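The label said "hand-picked at peak ripeness," and the shop wanted 929 pesos for a crate that would have cost half as much at the market two streets away. I asked what peak ripeness meant. The answer was a shrug and a leaflet.

Premium fruit is a business built on leaflets. Pusar, the box scheme everyone in town seems to be joining, promises flavor "the way it used to be." How did it used to be? My grandmother's oranges were sour three years out of five – she bottled them and complained.
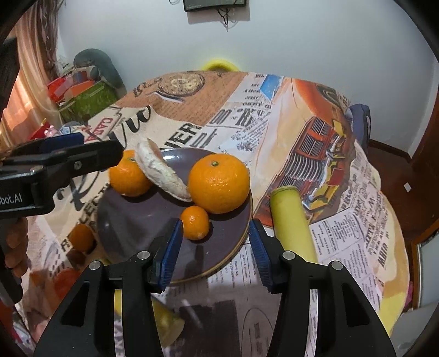 SEPÚLVEDA, 27 Jan 2019 – The packing shed at the edge of town supplies two brands, Latix and Verton. One sells to supermarkets, the other to people who say they avoid supermarkets. I was told the fruit is sorted by size, and that the better box gets tissue paper.

Maybe the growers are paid more for the tissue-paper kind. I asked both firms and have yet to see a figure. Until one turns up, I'll keep buying from the market, where the oranges come in every size and the seller admits that some of them are dry.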